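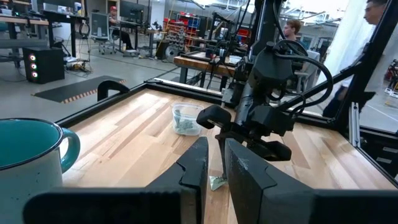
# Why Does Wood Have Stripes?

Run your finger along a wooden spoon, a ruler, or the edge of an old door, and you will probably find lines. Some are straight as a road, some wiggle, and once in a while they bend around a dark spot shaped a bit like an eye. We call those lines the grain, and every one of them was put there by a tree while it was busy growing up.

## A tree grows in two directions

You already know that trees grow taller. They also grow fatter, a little bit every year, and they do it just under the bark. There is a very thin layer there (thinner than a page of a book!) that makes new wood on its inner side and new bark on its outer side. So the oldest wood is in the middle of the trunk, and the youngest wood is always on the outside, tucked up against the bark like a kid under a blanket.

In spring, when there is usually plenty of water, many trees grow fast and make wood that is pale and soft. Later in the summer they slow down and make wood that is darker and harder. In December a maple in a snowy place isn't making any new wood at all. Then spring comes, and off it goes again with another pale layer. One pale part and one dark part together make one ring, and one ring is one year.

When I was 6, my neighbor Birdie Mercado let me count the rings on a stump behind her house in Lamont. I got to 37, lost my place when a beetle walked across, and had to start over from the middle. The second time I made it all the way to the bark and counted 70. That tree was older than my grandmother, and I remember feeling that I ought to say something polite to it.

## From circles to stripes

But wait, if trees have rings, why do boards have lines? Think of a rolled-up sleeping bag. Look at the end and you see a curl, going round and round. Look at the side and you see long lines. A tree trunk is a bit like that. Saw straight across it and you get circles. Saw along it, from bottom to top, and the very same rings show up as stripes. 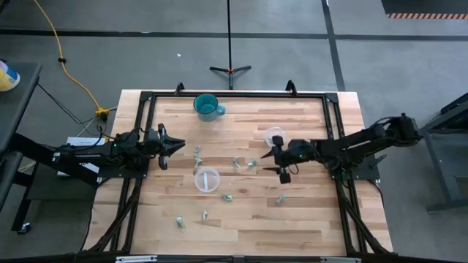

Wood has another trick, and it has to do with water. Even after a tree has been cut into boards, the wood swells a tiny bit in damp air and shrinks a tiny bit in dry air, mostly from side to side. One very wide board can bend or crack when that happens. So people often cut narrower strips and glue them together, side by side, to make something big. A butcher-block tabletop is like that, with its strips of blond and pale brown wood, and each strip has its own grain. Two neighbors in a glued top may have come from different trees that never stood in the same forest.

## And what about those eyes?

The dark round spots are knots. A knot is the place where a branch used to join the trunk. As the trunk got fatter, it grew around the bottom of the branch, and the lines had to bend to get past, the way water in a stream bends around a rock.

## Try it at home

Find a piece of plain wood, put a thin sheet of paper over it, and rub the side of a crayon back and forth. Press gently. If the wood is rough enough, the grain will come through on your paper. Then try the cut end of a stick from the yard and see whether you can find the middle, which is where that little branch began.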